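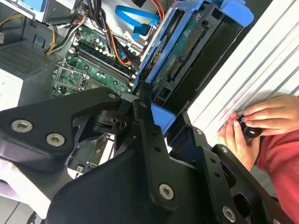
Tips for Recording Computer Repair Jobs with a Gripper

An old desktop tower is a good first subject for a learning system. It has parts that slide, parts that clip and parts that bend, and they all sit in one box you can put on a bench. The tips on this page come from our own workshop at Clistby, where we record strip-downs and rebuilds of scrap office machines. They should suit any small workshop with an arm, a wrist camera and a shelf of dead computers.

Getting the tower ready

Unplug it at the wall, take the mains lead right off and press the power button a couple of times before opening the case. Never open the power supply itself, even on a machine you plan to throw away. It can hold a charge long after it has been switched off.

Lay the tower on its side with the board facing up. The gripper can then come in from above, and loose screws stay where they fall. An old bath mat under the case stops it creeping across the bench when a stiff part is pulled.

Blow the dust out first, outdoors if you can. Dust gets into the finger joints and also coats the lens, and you may not notice the second until you look back at a whole afternoon of foggy footage.

Check every metal edge with a gloved finger. File down anything sharp, because it will catch on a camera cable sooner or later.

Choosing what to record

Start with the drive caddy. Coloured tabs and latches are a great help to begin with. They show up well against a green board and a grey case, and whoever labels the recordings later can see at once whether the finger was on the tab or beside it.

Leave memory modules until you have plenty of caddy recordings. The clips are small and the slots need a straight push.

Cables are the hardest. A flat data cable with a coloured plug is manageable. Bundled power wires move every time something brushes them, so no two attempts begin the same way. Record them all the same, but keep them in a separate folder - we call ours Mustov, after the maker of the first tower we spoiled with a badly pulled plug.

Keep each recording to one action. "Release the caddy" is one. "Release the caddy and unplug the cable" is two, and should be saved as two.

Setting the camera

Check the picture from the wrist camera before each batch. You want the tips of both fingers and the part they are going for. It doesn't matter if the gripper takes up a lot of the view, so long as the place where it touches is clear.

Bare metal glares. Drive casings, socket frames and power supply housings all throw light back at a camera pointing down at them. Move the lamp to one side and put baking parchment over it, well clear of the bulb. LED lamps only, please.

Lock the focus and exposure if your camera lets you. Automatic settings will hunt about as the arm moves from a white side panel to a dark corner of the case.

Working with a second person

Some jobs need extra hands, to steady a panel or hold a light where the arm can't reach. Agree beforehand who says "start" and who says "stop". The helper should come in from one side only and keep to that side for the whole batch.

Plain sleeves are best, pushed up and with no loose cuffs. Take off rings and bracelets. If hands come into view, leave the recording in the set and tick the "helper present" box. It is still a good example, and a system that has only ever seen an empty bench will struggle in a busy one.

Hands stay out from between the fingers while the arm has power. Keep the stop button where the helper can reach it too.

Varying the attempts

Turn the tower a little after every few goes. Swap in a different case when you have one. We use three towers in turn, and the oldest, a Masilela with a bent rear bracket, has given us the most useful recordings.

Keep the failures. A finger that slips off a latch and tries again is worth having, provided it is marked as a slip. Only throw out recordings where the camera stopped or the file is damaged.

Looking after the kit

Go over the screws on the gripper links at the start of each session with a hex key. They work loose with repeated pulling, and a finger with play in it will spoil a batch before anyone spots the cause. Don't overtighten.

Wipe the fingertips with a dry cloth. If they have rubber pads, change these when they turn shiny.

Copy the day's files to a second disk before you pack up. Ours go into Kekeo, our recording log, with the tower, the action and the result on one line. Write that line straight after each attempt - by teatime you will have forgotten which ones slipped.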